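Atieno Owino
thread, bc people keep asking why the packing demo got pulled. long, sorry, typing between meetings

1/ Short version. Gripper didn't let go. Software was sure it had. Everything after that is details but the details are the bad part

2/ Setup is two arms, one basket, a pile of snacks. Job is snacks go in the basket. We've been running it since February, controller is from Skikamov, the task code is ours (Skolla). No fence, small arms, low force. "Low force" is going to come up again

3/ Run 16 of the morning. Arm picks a wrapper, carries it over, opens. Log says open. Jaws are NOT open. Position reading froze at the last commanded value and the code took that as done

4/ So it goes back for the next item with a wrapper still in its fingers. Drives down onto a box. Keeps driving. Joni Hakala was reaching in to straighten a packet, got his knuckle between the box and the finger

5/ He's fine. Bruise, bit of skin. He hit the stop himself with the other hand. I was standing closer to the button than he was and I froze, so that's mine

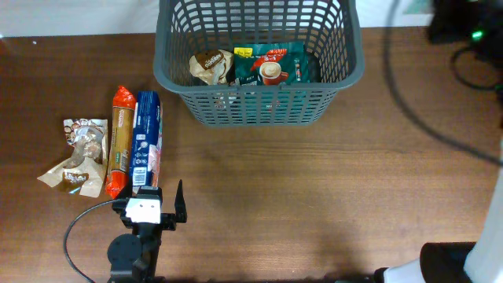

6/ Force limit next. We had it at 40 N in the config and everybody quoted 40 at everybody. The limit only applied during the grasp phase. Approach phase had its own number and that was 200. Default, never touched. Two packets in the basket and three items still out on the table is a totally normal mid-task state, arm comes down toward that row over and over, and every one of those descents was on the 200 setting. Every one!! since Febuary

7/ Why did nobody notice. Snacks are soft. Wrapper crumples, you shrug, swap in a new one. We had a bag of squashed biscuits in the trash and called it "wear"

8/ Jayanthi Palaniappan found the frozen reading, took her most of an afternoon. When the gripper bus drops a message the driver repeats the last value. No error, no stale flag, timestamp gets refreshed too so it looks brand new. She pulled the plug on the gripper mid run and the screen just said open, open, open

9/ Also cables. One lead had been getting tugged when the arm swung wide, might be why messages were dropping, might not. We can't reproduce it on demand so I'm not going to say it was the cable. Re-routed it anyway

10/ What's changed so far
- stale reading = stop, 48 ms timeout
- one force limit, all phases, 40
- after every release the arm lifts and checks jaw width before it moves on
- hands out of the workspace unless motor power is off. Yes even to fix one packet. Yes Joni

11/ Not done: the second arm. Same driver, same bug, it just hasn't bitten anyone. It stays powered down til Jayanthi signs off on it. Please stop asking me if you can "just use the one"

12/ Someone at Oprea messaged to say they run the same driver and checked theirs, approach limit was still on default there too. So if you're on this controller go look. Search the config for approach, it's in a different file from the grasp stuff, of course it is

13/ Q from Nassoro Mollel, did the e-stop work. Yes. Cut power right away, arm sagged a little, held. Only thing that day that did what it said

14/ Incident write-up is dated 2020-10-02 if you're inside Skolla and want the logs, ask me or Nassoro Ondieki. The video too but you need a reason

15/ Demo's back when arm two passes. No I don't have a day. going to my next meeting, will answer replies tonite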